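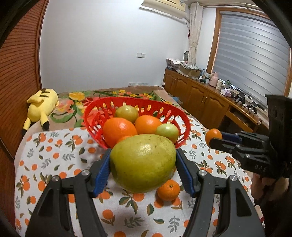 Photo: Karla Montes

Shop > Desk & Paper > Planners > Handum Weekly Goal Planner

Handum Weekly Goal Planner, undated

I sell planners, and I don't much trust them. Most of the ones that come through the shop promise a new life by March, and most of the people who buy them are back to sticky notes by then. So read this page as coming from someone who had to be talked into stocking the thing.

The Handum is a weekly planner with no dates printed in it. You write the dates yourself, which I thought was lazy on the maker's part until I skipped two weeks and didn't have two blank weeks staring at me afterward. You get one week across two pages, a monthly page before every fourth week, and a stack of plain ruled pages at the back. It runs 352 pages in all. That's a thick book. It will not go in a small purse, whatever the sticker on the wrapper says about taking it anywhere.

The left page has the seven days in equal boxes. I like that Sunday gets the same space as the rest, because plenty of bloggers and people with side projects do most of their work on the weekend and are sick of writing it in a half-size box. The right page is where the goals go. There's a space for the week's main one, a short list under it, and a strip along the bottom called "carry over." The carry over strip is the only part of the goal section I'd defend. If the same chore turns up there five weeks running, you can draw your own conclusion.

Then there's the habit tracker. It's a grid of 28 squares for each habit, and you color in a square when you've done it. The maker says coloring in squares builds habits. Maybe. I've filled in a lot of squares for drinking water and I'd have drunk the water anyway. If you find it fun, good, it's there. If you don't, the squares are pale enough to write over.

The paper is decent. Ballpoint and gel pens are fine. A wet fountain pen shows through on the other side, and a marker goes straight through, so don't believe the "bleed-proof" line. I've asked them to take it off the packaging and so far they haven't.

The binding is sewn and it lies flat once you get past the first couple of weeks. Before that you have to lean on it. The ribbon markers (there are two) fray at the ends unless you knot them. The elastic on mine has gone a little slack after a year of use but still holds the book shut.

What I'd skip

There's a matching sticker set, sold separately, with 600 stickers in it. A lot of them say things like "blog post" and "laundry," which you can write faster than you can peel. The "best year ever" workbook is also sold separately and I don't carry it. I read it. It's mostly blank lines with questions over them.

Who it suits

Somebody who already plans a bit and wants more room. If you keep a blog or a small shop and need to see the whole week's posts, orders and errands together, it does that well. If you've never stuck with a planner, I doubt this is the one that changes things, and I'd start with a cheap notebook for a couple of months. I sell those too and they're on the bottom shelf.

Details

Cover: gray, dark green or black, cloth over board
Pages: 352
Layout: week on two pages, undated
Extras: two ribbons, elastic closure, back pocket
Not included: pen loop, stickers

The back pocket holds a few receipts. More than that and the cover starts to bow.

Returns

Unwritten planners can come back to the Fukimdale store or by mail, with the wrapper on or off. I'd want to look through one before keeping it too. Once you've written in it, it's yours.

Related items
Hoklow Pocket Notebook, ruled
Hoklow Wall Calendar, undated
Handum Refill Ribbons, pair
Handum Daily Planner, one page a day
Desk Pad, tear-off weekly

Contact | Shipping | Returns | Back to top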